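# Janora bench arm – demonstration visits at Rutham

The Janora is our tabletop arm for light handling work, the kind of jobs where somebody sits at a bench all afternoon moving little parts from one place to another. We sell it, we set it up, and we are very happy to show it to you before you spend a cent. This page covers the arm itself and what a visit to our showroom in Rutham is like, as those are the two things people write to us about most.

## What you get

The Janora comes as a complete bench kit: the arm, the gripper, the control box, the power supply, a dark work mat and our own Nepia software on a USB stick (you can also download it, but plenty of shops keep their bench computers off the network, and we respect that).

- Reach: 600 mm from the center of the base
- Largest payload: 1000 g, gripper not included
- Mat: matte, dark, wipes clean with a damp cloth
- Order number, right-hand mounting: 828
- Order number, left-hand mounting: 1061

Both versions cost the same and ship from Justholm, our warehouse, with the gripper already fitted and the cables already run. Please leave the cable routing at the wrist as you find it when you unpack – the loops look generous, and they need to be, so the wrist can turn all the way around without pulling.

## Coming to see it

We started the demonstration visits in November and have enjoyed them more than we expected to. Bart Martens looks after them. He spent many years in a gear shop before he came to us, so it won't surprise you that his favorite demonstration part is a gear. He likes to begin with a single one on the mat, let you watch a few picks at slow speed, and then hand over the controls and let you move the part wherever you like and try again. Take your time with this! Most visitors want to start with something complicated, and Bart will gladly get to that, but a small flat part lying on a flat surface will teach you a great deal about how a gripper approaches its work.

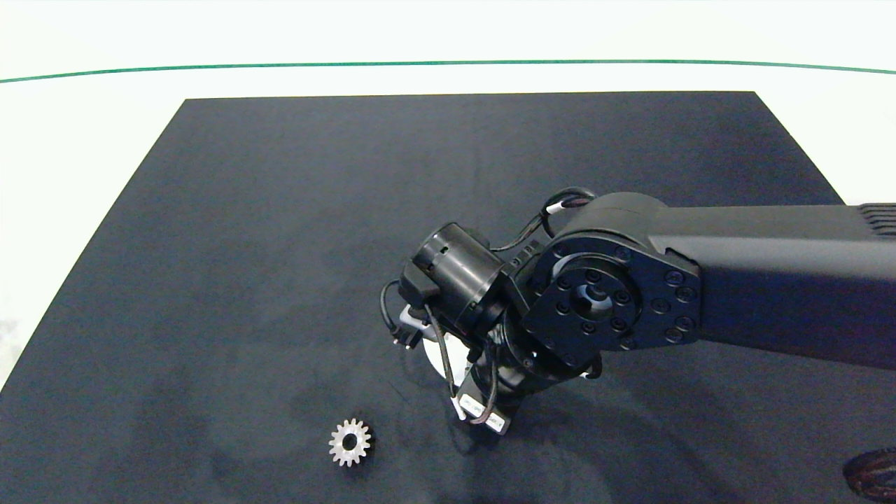

*The arm over the mat, gripper pointing down, with a small metal spur gear lying flat to the left.*

After the gear, the visit is yours. Bring your own parts if you can, a handful in a bag is plenty, and tell us beforehand if they are oily or have sharp edges. Shiny parts are welcome too. We can dim the lights over the bench or turn them up, and it's well worth seeing both if your own shop is bright. A visit takes roughly two hours, coffee included, and you are free to film whatever you want to show your colleagues back home.

We take up to four people at a time so that everyone gets a turn. Children are welcome if they stay with an adult and keep behind the yellow tape while the arm is moving.

## Booking

Use the visit form and mention which mounting you're interested in – we'll try to have that one set up on the bench. If you aren't sure, sketch your workbench on a piece of paper, with the walls and the nearest outlet marked, and bring it along. Bart has talked several people out of the wrong version that way.

Page last updated 2021-01-17.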